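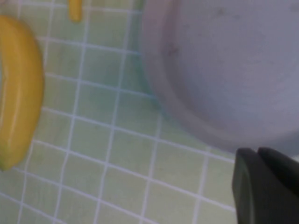

Wrist cam, fruit-to-bowl task. Gripper at the bowl rim, banana still on the tile.

Forums > Manipulation > Troubleshooting > Gripper drops to rim height and faults on approach

Filed under: grippers, force limits, wrist camera, unsolved

stovent_bench
Two-finger parallel gripper on a six-axis arm. Task is pick the banana, place in the bowl, return. Since Saturday the arm goes to the bowl first on maybe one run in four, comes down next to the rim and trips the force limit. Protective stop, manual release, start over. On one of those runs it pushed the bowl far enough to hit the table edge stop before it tripped.

What I have ruled out:
Joint encoders. Homed twice, repeatability is within spec.
Tool center point. Re-taught, no change.
Gripper force. Reads normal with the fingers open in free air.

Software is the Grutier stack, stock config apart from the approach height, which I lowered in May to 64 mm because the banana kept slipping at the old value of 80. Force limit is 110 N. Log says "target acquired" every time, including the bad runs.

kelvin_clip
110 N is high for a tabletop task with people nearby. What is the risk assessment based on? I would not run that without a fence.

stovent_bench
There is a fence. Door switch is wired into the stop circuit and tested. The limit came with the cell.

kelvin_clip
Fine, but a fence does nothing for the bowl or the wrist. Drop the limit before you do any more test runs. You can find the fault at a quarter of that force.

ortho_m
The approach height is your problem. You took 16 mm off the clearance and the fingers now pass below the rim on the lateral move. Put it back to 80 and the fault goes away. The banana slipping is a separate issue, fix it with finger pads.

stovent_bench
It ran from May until last week at 64 without a single rim contact. If it were clearance I would expect contact on every run, and I get it on one in four.

ortho_m
Depends where the bowl is. Is it fixtured?

stovent_bench
No. It sits on the tile.

ortho_m
Then you had luck with bowl placement for a few months. I stand by the height.

ines_hervieu
Height decides whether it hits. It doesn't explain why it is over there before it has picked anything. Those are two faults and I would keep them apart.

Look at the wrist image. The banana is at the far left and most of it is outside the view. The bowl takes up the upper right. There is a second yellow item at the top, only the end of it showing, and it sits close to the bowl. If your detector scores on color and needs a closed outline or a minimum visible area, the banana can fall out and the next best yellow region wins. What is that second item?

stovent_bench
Another piece from the same task set. It is not supposed to be a target on this run. I hadn't considered it.

ines_hervieu
Does "target acquired" log a position or only the event?

stovent_bench
Only the event at the default level. I can turn it up.

ines_hervieu
Turn it up. Compare the logged position with the taught banana position on good and bad runs. If the bad runs cluster near that second piece you have your answer and nothing is broken mechanically.

pnt_grid
I'd look at the floor of the workspace before the detector. Small pale green tiles with white grout are a poor background for anything that does pattern-based pose correction. If the stack refines the wrist pose from background features it can lock on one tile off and every step after that is shifted by one pitch. We had this at Cisthorpe with perforated plate. Intermittent, looked exactly like a bad encoder.

ines_hervieu
Possible. A one-tile shift would be a constant offset, though. It wouldn't send the arm to the bowl when it should be at the banana. How far off is it?

stovent_bench
Much more than one tile.

pnt_grid
It can slip several. I would still cover the tile with plain matte sheet and run it again. Costs five minutes.

kelvin_clip
Has the force limit been changed yet?

stovent_bench
Yes. 40 N. It trips earlier and the bowl stays put.

stovent_bench
Ran it with the position logged. 20 runs, bowl and banana re-placed by hand each time. Five bad. Four of the five have the target within a few millimeters of the second yellow piece. The fifth is on the banana but the arm still clipped the rim on the way across.

ines_hervieu
So the four are target selection and the fifth is ortho_m's.

ortho_m
As I said.

ines_hervieu
You said raising it would make the fault go away. At 80 the four would still go to the wrong piece, they would just miss the rim on the way and close on the wrong thing. No stop, no log entry. I would call that worse.

ortho_m
For the cell, maybe. For the wrist it's better. We'll disagree on that.

stovent_bench
Removed the second piece, kept 64 mm, another 20 runs. One rim contact, no wrong targets. Back to 80 with the Chauvin pads on the fingers: 20 runs, no contact, two slips on the banana.

pnt_grid
Did you try the sheet over the tile?

stovent_bench
Not yet.

ines_hervieu
Taking the piece away is a workaround. You want the target check to reject anything outside a window around the expected position, and a stop if nothing is inside it. In Grutier the window is off by default. And move the scan pose left so the banana is in view before it decides.

stovent_bench
Found the window setting. Will move the scan pose as well and post the numbers. Leaving the force at 40 N.

kelvin_clip
Write the 40 N on the cell door and in the config backup. A restore will put the old value back.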